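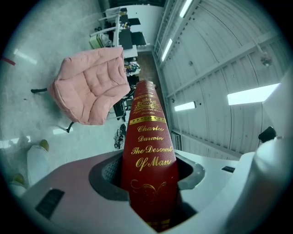

Lucía Miranda
Member, Book Care board

Home | Boards | Unanswered | Members
Search Baritz Search

Storing a tall red hardcover with gilt on the spine

Copy of The Descent Of Man, crimson spine, gold crest above the title and a scroll below. It will go on an open Beltis shelf facing a window. Two points to settle: upright or flat, and whether dusting will lift the gold. The spine looks slightly bowed in my photo. I can't tell if that is the lens.

Soler
Upright, between books of similar height, with light side pressure. Check the bow with a straightedge along the spine before doing anything about it. Do not pull the book out by the top edge. Push the neighbors back and grip it at mid-height. Dust with a soft dry brush, from the spine outward. No cloth on the gilt, no leather dressing until you know the covering material. Red fades quickly in daylight, so use a wall away from the window.

sustero_93
Flat is fine too. I keep mine flat.

Soler
Flat works for heavy volumes, provided nothing is stacked on top.

Contact | © Baritz Community Help | Back to top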